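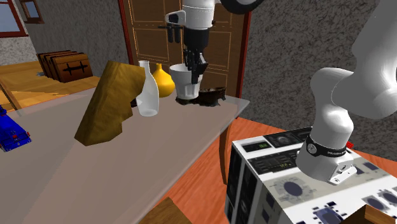
How many examples does a learning system need before it can be trusted with a task?
More than the people selling it will tell you, and the number by itself says very little. Two hundred examples of one easy case teach one easy case.

Chapter 3
Where the Examples Come From

The usual story goes like this. Someone builds a room in software, puts an arm in it, and lets the arm pick up a cup. The run is saved. The room is shuffled a bit and the arm tries again. By morning there is a large pile of data, and by the end of the week there is a claim about what the machine has learned.

We would like you to read such claims slowly. A rendered cup has whatever weight and grip its author typed in. Glass tabletops, which give real depth cameras a good deal of trouble, behave politely in most simulators unless someone has taken pains to make them misbehave. Changing the grain on a floor or the stone on a wall is cheap, so it gets done often. Changing the way a finger slips is hard, so it gets done seldom. A data set can look wildly varied and still repeat the same grasp all the way through.

Consider the Tangen set, used in the exercises for this chapter. It holds 200 saved runs. When Snežana Nikolaidis went back through them, she found that 79 began with the gripper already closed on the object. Those runs may be useful for teaching a system to carry or put down. They say nothing about how to reach and take hold, yet the first summary of the set listed all 200 under "grasping."

Her colleague Ermira Živković raised a second complaint, and in our view a worse one. Failed runs had been thrown out by a script before anyone looked at them. What had the arm done wrong? There was no way left to ask.

The sections ahead deal with labels, with failed runs, and with the awkward matter of who decides that a run "worked." Before going on, pick any 8 runs from the set and watch each one to the end. Write down what you think it could teach, and keep the list. You will need it in Section 3.2, where we compare it with the labels that shipped with the data.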